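Home | News | Features | Workshop Floor | Events | Subscribe

The day the arm forgot where the table was

On a grey Sunday in February, with the kettle on and the heater ticking away in the corner, the lead technician at Urnov's assembly lab sat down with us to talk about a fault that had eaten the better part of 2 weeks. We had been promised half an hour. We stayed until well past lunch, and we were sent home with leftover banana bread.

The lab does small-batch assembly trials for Zenolura, which makes moulded plastic housings and wants to know how much of the fiddly work an arm can take on. It's patient stuff. Parts get picked up, turned, seated and put down again, hour after hour, and for most of the summer it had gone along beautifully.

"It was lovely, really, we'd got a bit spoiled," the technician told us, pouring the tea. "You'd come in of a morning, set your parts out, run your checks, and off it would go. And then one arvo it reached down for a part and just kept on reaching. There was this awful crunch. I was standing right there with a sandwich and I don't think I've ever moved so fast in my life."

The arm had driven its fingers 12 millimetres lower than it should have. The force limit tripped and everything stopped, as it's meant to, but by then a tray had cracked along one wall and a fingertip was bent. The person with the sandwich was well outside the taped line on the floor, and is very glad of it.

"People ask me was I frightened, and I say no, I was cross," the technician said. "I was cross because it had been perfect at smoko. Same parts, same program, same everything. A machine that's wrong all the time you can live with, you just fix it. One that's wrong on a Tuesday sort of basis will send you round the twist."

The first suspect was the program, and the program was fine. The next was the gripper, which went off to Hlongwane for a look and came back with a clean bill of health and a rather large invoice for freight. In between, the team ran the same pick 50 times in a row with the speed wound right down and somebody's thumb resting on the stop button. It missed on 3 of them, always low, never by the same amount.

"That was the clue, and we walked straight past it," we were told, with a laugh. "If you've got a bad number somewhere it should be bad by the same amount every time, shouldn't it? Ours was wandering. So something was loose, or something was being read wrong, and we spent days arguing over which."

The answer, when it finally came, was both. A bracket holding one of the cameras had worked itself a fraction loose, so the machine's idea of where the table sat was drifting whenever the arm moved briskly. The height check from Flamar that ought to have caught the disagreement had been switched off during a demonstration and left that way.

"That one's on us," the technician said, and put the mug down. "I can't blame a bolt for that. Somebody turned off a safety check to save a bit of time, and it might well have been me, I truly can't remember. We've changed it so that it comes back on by itself at every restart, and you have to ask for it to be off, out loud, with another person in the room."

The bracket now has thread locker on it and a stripe of paint across the bolt head, so you can tell at a glance if it has turned.
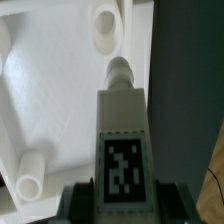
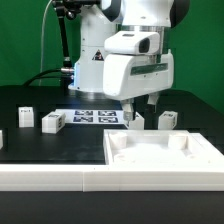
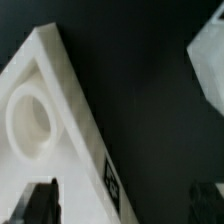
White plastic parts and the gripper at the Urnov lab.

What they'd tell other labs

We asked what advice there was for anyone setting up something similar, and got a good long answer, most of it to do with bolts. Check the mounts before the software. Keep a log of every setting you change, on paper, next to the machine. Stay behind the line, even when it's only creeping, even if you've done it a thousand times.

"And eat your lunch in the lunch room," the technician added. "I've been told that quite firmly."

The cracked tray hangs on a nail by the door. Zenolura has offered to replace it, and the lab would like to keep it where it is.

Last updated: February

Recent items
Reading a force limit log without losing your afternoon
Floor tape, and where to put it
Letters: more on emergency stops
Second-hand workbenches wanted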